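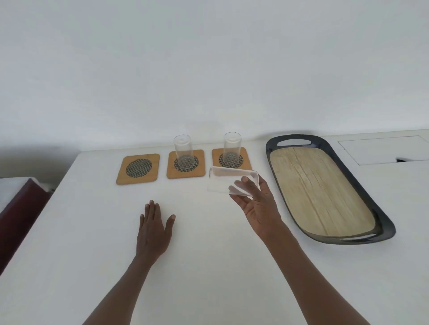 Side counter: coasters along the wall, tray on the right.

2020-02-11

Coaster and tray trial for the Berkden tea room, continued from the last entry. Adoración Campos wants the setting fixed before March, so I am writing down what we settled and what we didn't.

Coasters first. The square ones with the mesh insert go in a row at the back of the counter, against the wall. I had them along the front edge last time and my sleeve caught one twice. At the back they stay clear of the work area. They still drift out of line when a glass is set down off center, and I have stopped correcting this between rounds. Leire Lorente suggested a dot of museum putty under each corner. To try.

The mesh is fine for the straight clear glasses. My worry was scratching on the base. After 8 rounds I held each glass up to the window and found no marks. Felt inserts are the fallback. Rotuditz quoted 2,255 for the full felt order, against 1,400 for mesh, so mesh unless something goes wrong.

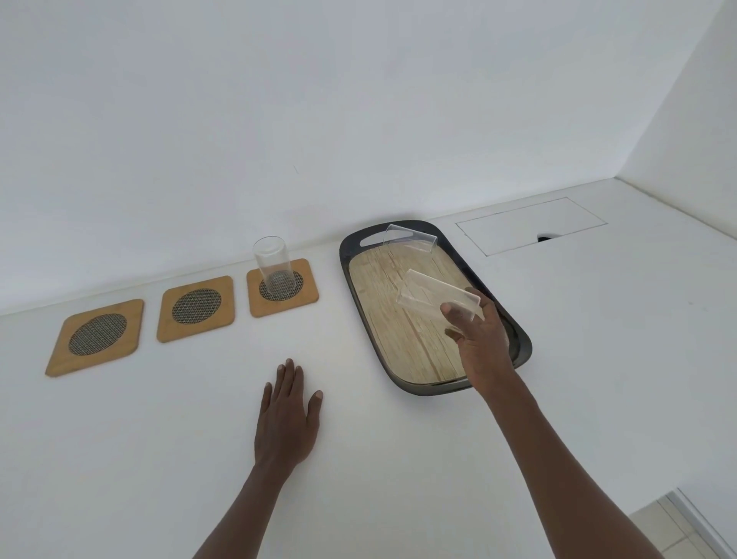
The tray is less settled. I like the wood-grain base with the dark rim, and it matches the coasters well enough from a distance. But a glass laid on its side wants to roll if the tray is carried with any slope. Upright they ride better, though they knock together when the tray is full. A thin liner would probably do for both. Adoración has a roll of the Flulta shelf liner, nearly 500 cm left, and will cut a piece to the shape of the base.

Clearing order that worked best for me: glasses to the tray, one at a time, coasters left where they are, then wipe. Taking the coasters up first only meant setting them out again.

Still open:
putty under the coasters (Leire)
liner for the tray (Adoración)
ask Valcárcel if the tray comes in a shorter length, it takes up too much counter on the right
repeat the scratch check after the next rounds, same window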